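Kistdale library finds a use for its orphaned toy parts

KISTDALE - The Prevholm Street branch library has owned a great many toys over the years, and until August it would have been fair to say that it still owned most of them, only not in any form a child would recognize.

The leftovers lived in the basement in a row of bins marked MISC. There were puzzle pieces from puzzles long since thrown out, dice, a bag of doll shoes, and a very large quantity of flat plastic construction bars, the kind with rounded ends and holes for the bolts. The bolts themselves had gone missing in an earlier decade and are presumed to be in the heating ducts.

Najwa Saab, the children's librarian, asked for permission to throw the lot away. She was told that disposal of library property needed a form. The form needed an itemized count. So she started counting.

"I got as far as 131 bars and thought, well, now I know these bars better than I know my cousins," Saab said. "It seemed a shame to put them in the trash after that."

What she did instead was open a sorting table. Visitors of any age can sit down at it for as long as they like and match bars by length, by color or by number of holes. There are no prizes and no instructions, apart from a card asking people to keep drinks on the floor. Saab expected it to last a week. It has now outlived two story hours and a ukulele class.

The branch has since bought new bolts, 50 of them, from Dabbas Hardware on the corner, which gave the library a discount and a lecture on thread sizes. A local packaging firm, Drandeck, donated shallow trays with lids. The trays were meant for pastries and still say so.

Opinion at the table is divided on method. The younger sorters favor color, which is quick and looks good. The retired contingent prefers to go by holes, on the grounds that a bar with three is a different part from a bar with two, whatever it may be wearing. A third group simply stacks one bar on another, lines up the ends and moves along, and has been spoken to about it.

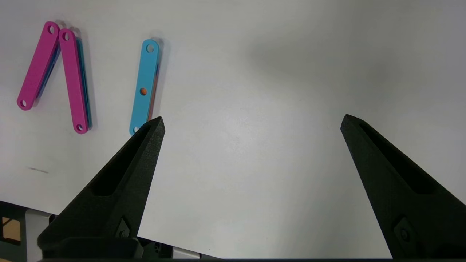 Pink over blue, and a three-hole cyan bar on top of an orange one, at the sorting table.

The stackers do have a case. Bars piled in pairs take up less of the table, and a hole that lines up with another hole is one way to check that two parts belong together. The trouble comes at closing time, when somebody picks up what looks like one bar and drops it in the pink tray with a blue one stuck along for the ride.

Saab said the finished trays will be lent out like books, with a two-week limit and a list of contents taped inside each lid. She has 33 people waiting for the first set, several of them adults who insist they are asking for a nephew.

The bins, meanwhile, are not empty. A second box of bars came to light behind the boiler last month, and Saab puts its contents at 2,000 pieces, a figure she reached by weighing one handful and then sitting down for a while. The disposal form is still in her desk, filled in as far as line four.

The table is open during regular library hours, next to the large-print Westerns.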